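The Laundry Shelf Project: Making Sense of a Shared Laundry Room
Ji-hoon Hyun and Hipólito Ibarra
Final report, Household Spaces course

Where the idea came from

We both live in Merdale House, and if you have ever lived in a building where 34 people share one laundry room, you can probably picture how this project started. Hipólito went down one evening in June to wash his bedding and came back up without having washed anything, since he couldn't find his own detergent behind everybody else's. I had done the same thing the week before and ended up borrowing a capful from my neighbor (thank you, and I do still owe you one). When our instructor asked for a topic close to home, we didn't have to look very far!

Our question was a simple one: how should bottles of detergent be kept on a shared shelf so that people can find theirs, read what is on them, and put them back without making a mess? We had a budget of 50 dollars and came in under it, mostly by borrowing bins from the kitchen at Galindo Hall.

What we did

We began by asking our housemates to fill out a short form, and 13 of them did. The complaint that came up most often was that bottles end up lying down. Someone is in a hurry, the shelf is full, and the bottle goes in sideways on top of the others. After that the label can be facing any direction at all, and people told us they pick up one bottle after another just to see what it is.

Next we gathered up bottles of different sizes and tried them standing and lying down, with the label facing out and with it turned. Orange bottles gave us a lot to talk about, because so many people go by color first and only read the label when they have the thing in their hand.

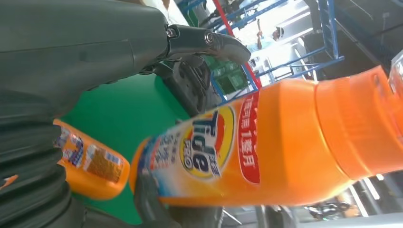 Figure 1. Tide Pro bottle on a slant, with a smaller orange bottle lying on its side at left.

With a bottle turned this way the big round logo is still easy to pick out, and we think most people would know the brand from across the room. The smaller print is another story. Several of our housemates don't read Chinese and several others read it much more comfortably than English, so we decided early on that our shelf tags would be in both languages and would have a little drawing as well.

What we changed

We split the shelf into bins by floor. Tall bottles stand at the back and small ones at the front, all with their caps up. Each person got a tag on a loop of string to hang on the neck of the bottle. Ji-hoon made the first set out of plain paper, and they went soft within days, so we made them over again from the plastic lids of takeout boxes. Those have held up nicely. We also put a tray under the front bins to catch drips, and moved the dryer sheets to a hook by the door, where they should have been all along.

What we would do differently

The bins for the second floor are too narrow for the biggest bottles, and people have gone back to laying those on top. We measured the shelf very carefully and then forgot to measure the bottles, which was a bit embarrassing to explain in class. A deeper bin would fix it, and Hipólito has his eye on a set for next term.

We would also start the form earlier. A few people stopped us on the stairs with wonderful suggestions after we had already cut all the tags, including one for a shared bottle that everyone chips in for. We would love to see another group try that one.

Report handed in 6th January.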